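Jun 11, 2023

Second pass on the front room. The first one, in March, failed on storage: I sorted everything by size, put it in boxes, and could not find a single document afterward. This time the sort is by how often a thing gets used, and paper goes first.

The round table is the staging area. Anything that lands on it has to leave for a fixed place before the next batch comes out. Food and drink go to the kitchen shelf. Booklets, passports and anything in a cover go upright in a document file, spine down, so the covers can be read without pulling the whole row.

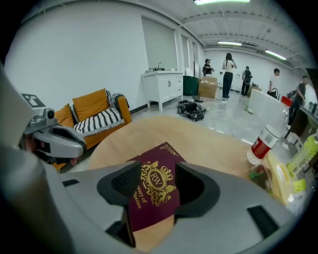 Cables are the slow part. I coil each one, tie it, and label it at the plug end with the device name. Unlabeled cables get one test. If they fit nothing I own, they go to Leif Bakke, who repairs radios and takes anything with copper in it.

Cardboard is flattened last. I used to flatten it first and then needed a box ten minutes later.

The document file is a Clemen, 400 mm wide, and it holds everything with room for a few more years of paper. I looked at the Rerkell as well, but its rails flex when the drawer is fully out.

Still open: the blankets, and whether the sofa stays on that wall. I will measure again before moving it.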